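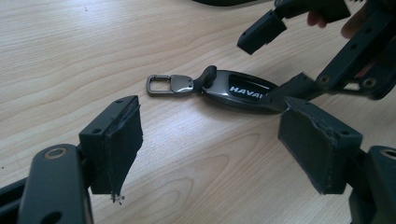 Kenelthorpe Handover Study: Frequently Asked Questions

What is the study about?

The study examines how a robot can learn to pass small objects between two grippers from demonstrations given by people. It is led by Filippos Psarras in the manipulation group at Kenelthorpe. The resulting method is called Orico.

How are the demonstrations recorded?

Each operator works with a pair of hand-held grippers at a table. A camera on the gripper records the fingers and the object from close range. No robot is present during recording.

Which objects are used?

The set contains 14 everyday items. Key fobs are included as a category of their own. They are small and smooth, and an attached strap or clasp can shift the way the body sits on the table. Objects are used as supplied, without markers.

How large is the data set?

The current release contains 1404 demonstrations by eight operators. Recordings in which an object fell to the floor are kept and labeled as such.

What does the method do differently?

Earlier policies in our group predicted the motion of both grippers together at every step. Orico first predicts which gripper should hold the object, and then plans the motion of the other one around it. The first prediction is updated whenever contact changes.

What was the main result?

On objects included in training, the handover success rate rose by 18 percentage points over our earlier policy. On objects not included in training, the gain was smaller and varied considerably between items. Flat objects remain the most difficult, particularly when they must be lifted directly from the table.

Does wear on the fingertip pads affect the results?

It may. Pads were replaced on a fixed schedule, and the pad age is stored with each recording. We have not yet run a controlled comparison of new and worn pads.

Has the work been repeated elsewhere?

The laboratory at Paredes repeated the tabletop trials in April using its own arms. A second replication, at Prirholm, is in preparation.

How may I obtain the data?

Requests should be sent to the study office at Kenelthorpe with a short statement of intended use. Access is granted for research purposes only.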